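Does a canteen need to look like this?

Tomás Tavares has agreed to an hour, and he begins by telling me he doesn't think he'll need it. "You want to ask about the tables," he says. "Everyone asks about the tables."

I do want to ask about the tables. He chose them for the dining room at Bastos, the staff canteen that reopened after its refit, and they are pink. Pink and white, to be fair to them, with streaks of salmon, orange and grey running through in a marble pattern and a bright red trim along the edge. I had read the write-up put out by Ziver, the design firm Tavares works for, which used the word "joyful" in its first line and again in its last. I came expecting to dislike the place, and I told him so.

"That's fine," he says. "You've probably eaten at grey tables all your life. Did you enjoy your lunch?"

I point out that I can't remember the tables, and that I take this as a point in their favour. He shrugs. His argument, when he gets round to it, is that people who work indoors all day should sit down to something with a bit of colour in it. I ask whether anyone had asked them. There was a survey, he says. How many replied? He looks it up on his phone: 331 forms sent out, 100 back.

"And they asked for pink?"

"They asked for warmer. Warmer was the word that kept coming up."

It seems to me that a person who writes "warmer" on a form in a cold month may be talking about the radiators. Tavares laughs at this, but he doesn't answer it.

What he would sooner talk about is the place setting, which is plain to the point of being severe. A round stainless steel bowl with a wide, flat rim. A spoon and a fork beside it, side by side, both on the right. No knife in the setting he shows me.

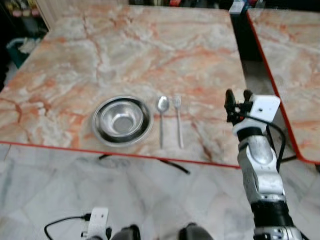

I ask him why the fork isn't on the left, where my mother would have put it. "Your mother was laying for a roast," he says. "It's a bowl of food. You pick up one or the other." The menu at Bastos leans on stews, rice and thick soups, and the thinking is that a bowl and two pieces of cutlery will see you through nearly all of it. I ask about the days with chops. There are plates for the days with chops, he says, a little wearily.

I like the bowls more than I expected to, and I say so, since I've been rude about everything else. They look like something you could drop. He says they get dropped constantly. A supplier called Trivus had offered a glazed one in a matching pink, and he turned it down. It is the first decision we have discussed that I would have made myself.

Aurora Henriques joins us halfway through with a coffee and no great wish to defend anybody. She runs the kitchen and inherited the room when it was finished. What does she make of it?

"It's all right," she says. "The pattern hides crumbs. You think you've wiped a table and then you lean on it and you haven't." Tavares says that could be said of any pattern. "Yes," says Henriques, "that's why I wanted a plain one."

The red edge she minds less. Her complaint there is about the tables as a set. Stand two near each other at an angle, as people will when they've shoved them about to fit a friend in, and the veins run off in different directions and the whole room looks as if it's been knocked. She would have had them fixed down. Tavares wanted them free to move. They have clearly had this conversation before, and I let them have it again while I look at the floor.

The floor is the part I'd keep. White marble slabs, polished, with soft grey veining and thin beige grout. They are laid at odd angles, so the lines wander off and meet where they please, and there isn't a neat square grid to be found. Next to all that pink it's almost restful. 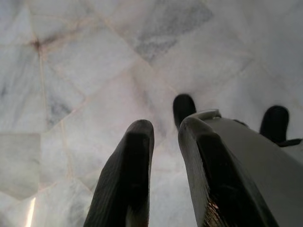
The marble floor at Bastos, with its irregular slabs and pale grout.

Was it expensive? Tavares says it was cheaper than I'd think, which is what people in his line always say, and he won't give me a figure. Is it slippery? He looks at Henriques.

"Polished stone, soup," she says. "What do you think?" She has asked for mats by the serving counter. Duka, who supply her aprons, have quoted for 2 of them in dark green, and Tavares closes his eyes briefly at the mention of green.

I put it to him that a room where the cook wants mats on the floor and a plain top on the table may have been designed for somebody else. He takes longer over this than over anything else I've asked. "A room gets used for years," he says finally. "She's had it since it opened. Ask her again in October."

Henriques says she'll say the same in October, and goes back to her kitchen. Tavares walks me out past the tables, straightening one as he goes.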